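Shop Floor Talk > Automation and Controls > Anyone else's plant bringing in arms for the fiddly jobs?

mudflap_jo
Joined: August
Posts: 300

So our place is putting small robot arms on the kitting and sorting benches and I want to hear from people who have already been through it. I do peg kitting at the Pitora plant, second shift. The job is red pegs out of a bulk tray, check them, count them into bags, bag goes in the box with the rest of the hardware. I've been doing it long enough that I can carry on a whole conversation and not lose my count.

The company doing the install is Grisport. They've got one bench set up in the corner by the old label printer and two guys who come in at 2 in the afternoon and leave around when we take lunch. They're nice enough. My lead says no one is losing hours over it and that we'll be "moving up to tending." I asked what tending pays and she said she'd find out. That was a while ago now.

What happened at your place? Did they keep everybody? Did the job get better or just weirder?

---

torque_spec
Posts: 3000

We went through this at Pereyra on the fastener side. Short version, hours stayed, the job changed a lot, and the pay bump came only after people made noise about it. So make noise now, while they still want you in a good mood.

Longer version. For the first few months I did my own job plus babysitting. The arm would drop something, or grab two, and the light goes amber and you walk over, clear it, hit resume, walk back. You can't get into a rhythm on your own bench if you're getting up all the time. My numbers went down and I got asked about it! By the same manager who told me to keep an eye on the arm! I'm still a little sore, can you tell.

---

halfmoon

I'll be the one who disagrees. I did small parts by hand for years and my wrists are shot. When ours came in I was the first one to sign up for the training and I would not go back. I sit less, I walk more, I know how to re-teach a pick position, and I don't go home and put my hands in a bowl of ice.

People talk about hand kitting like it was some kind of craft. It was pegs in a bag.

---

mudflap_jo

halfmoon, I hear you on the wrists, mine click. But I kind of like pegs in a bag? I like that I'm good at it. I'm not saying it's violin making.

torque_spec, the babysitting part is exactly what I'm worried about. Did they ever fix that?

---

torque_spec

Yeah, eventually. They made one person the tender for the whole row and took them off production numbers completely. That was the fix, and it cost them nothing. Get that in writing before it goes live. Ask who clears the jams, and whose count it comes out of.

---

Grbx_Tony

Sorry but I give it a year before the benches are all arms and one tender, and then the tender is a guy with a phone in another building. I've seen this movie. "No one is losing hours" means no one is losing hours this quarter. At my last shop they didn't lay anybody off either, they just never replaced anyone who quit. We were down a third before people noticed.

---

halfmoon

Tony, that's fair, and ours did the same thing with people who retired. I still say the ones who stayed have a better job. Both can be true.

---

spyros_h

Hi all, Spyros Halilović here. I do integration work (not for Grisport, I don't know those folks) so feel free to throw tomatoes.

Loose small cylinders in a bulk tray are a harder pick than people upstairs think. Some are lying flat, some are on their sides, some are jammed up against the wall of the tray where the fingers can't get around them. A person just rakes them out with a fingertip and never thinks about it. So what you see a lot now is giving the arm a tool to hold, something to push or drag with, and letting it work with that. The folks who did the job by hand are the best source on how that should go, and about half the time they don't get asked.

mudflap_jo, has anybody on the install sat with you and watched you work? If they haven't, I'd offer. It gets you in the room, and the person in the room tends to be the one who gets trained.

---

mudflap_jo

OK so funny you say that. One of the two guys did come over and watch, maybe twenty minutes, and he asked why I always sweep toward myself before I pick. I'd never noticed that I did! I told him I guess so I can see what I've got.

I got a picture over at their bench on break, with permission, before anyone asks.

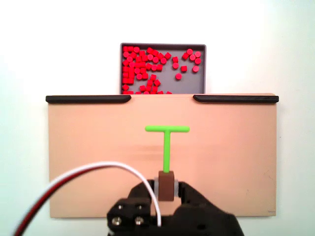 The trial bench. Gripper's got the green T by its brown block, red pegs are in the gray tray at the back.

Spyros, is that the kind of tool you meant? Looks like a little rake to me, or one of those sticks at a craps table.

---

spyros_h

I'd guess so, going only by the shape. Ask them what it's for, they may well be happy to tell you. And look where your pegs are, packed up along the left side of the tray. I'd be curious how they plan to handle those.

---

Grbx_Tony

Great, now it has a rake. Put me down for six months instead of a year.

---

halfmoon

Tony, I will bet you a sandwich.

One thing for Jo, get on the training list early even if you're mad about it. Ours had 728 on the badge roster across both buildings and the tender class took a handful at a time. The people who waited to see how it shook out waited a long time.

---

mudflap_jo

I put my name on it tonight. Also asked my lead the two questions from torque_spec, who clears the jams and whose count does it come out of. She wrote them down, which is further than I got with the pay question. Going to ask that one again too.

If I get any kind of answer I'll post it. Break's over, I've got a 1000 bag order to finish.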